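Notebook entry, Monday, Gradside bench
Entered by R. Hofstetter. Operator: D. Cha. Reviewed by J. Eberhard.

Purpose: to record remote-control demonstrations for the kitchen task set under Hetik. The task concerns the rice cooker and its removable inner pot. Forty demonstrations were planned for the session, each limited to 17 seconds from the first commanded motion.

The operator was instructed to approach the pot slowly and to keep the wrist level near the rim. Wrist camera exposure remained at the setting used in November.
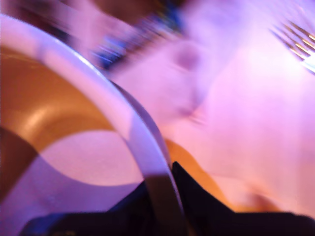
Fast wrist motion continues to produce blur under the violet light. The Strebel filter is to flag such passages for review and shall not delete them, as the operator's corrections are often found there. J. Eberhard requests that the threshold be left unchanged until the full set of 3,000 clips has been screened.

Small items remain part of the table layout for this series. Their positions are to be varied between demonstrations and entered on the layout sheet before recording starts. The fork is treated as an obstacle and is not to be grasped.
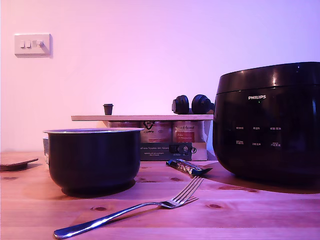
Eight demonstrations were set aside at review. In these the operator paused for more than three seconds before closing the fingers, and the pause would be learned as part of the motion. D. Cha attributes it to delay in the hand controller and asks B. Moser to check the link before the next session.

The approach to the cooker body is recorded as a separate segment. The fingers are to be brought nearly together and held upright before the segment begins.

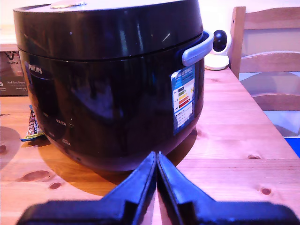

Gripper in front of the cooker, fingertips nearly touching.

Open items: link check (Moser); revised layout sheet (Hofstetter); copy of segment names to R. Wallner for the Platach file.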